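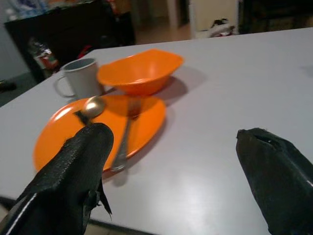 An orange plate and bowl with a gray mug, plus a spoon and fork, on a white table.

Orange plates win the vote at the Plukano lunchroom

2 Aug 2021

Well, the votes are in, and I'm happy to say my side won! The lunchroom at Plukano is getting orange dishes. If you've eaten there lately (I'm in most days, usually for the soup), you'll know the old white ones had seen better times. So many chips! I had a bowl in April that I had to keep turning to find a good spot to eat from.

Regulars were asked to pick between orange, green and plain white, with a slip of paper next to the register. 131 slips went in the box, and 98 of them said orange. Green got 23 and white got the scraps. I really thought white would do better than that, what with the tables being white already, but I guess people wanted some color with their lunch.

The first order is for 42 place settings, each one a plate and a deep bowl. They're coming through Jamico, the kitchen supply store over on Poon Street, and the manager told me they should be on the shelves by the end of the month. Mugs aren't part of the order, so gray ones like the one behind the plate are fine to keep using (I like the gray next to the orange, but my sister says it looks like a rain cloud at a pumpkin patch).

Forks and spoons are staying too, mixed as ever. I'm fond of the brass-colored spoons and I always dig around in the tray for one, so please leave me at least one on Thursdays.

The old dishes that are still in decent shape will be boxed up and given away at the Esar Street side door, first come, first served. Bring your own newspaper for wrapping. The lunchroom keeps its regular hours during the switch, and the soup price isn't changing.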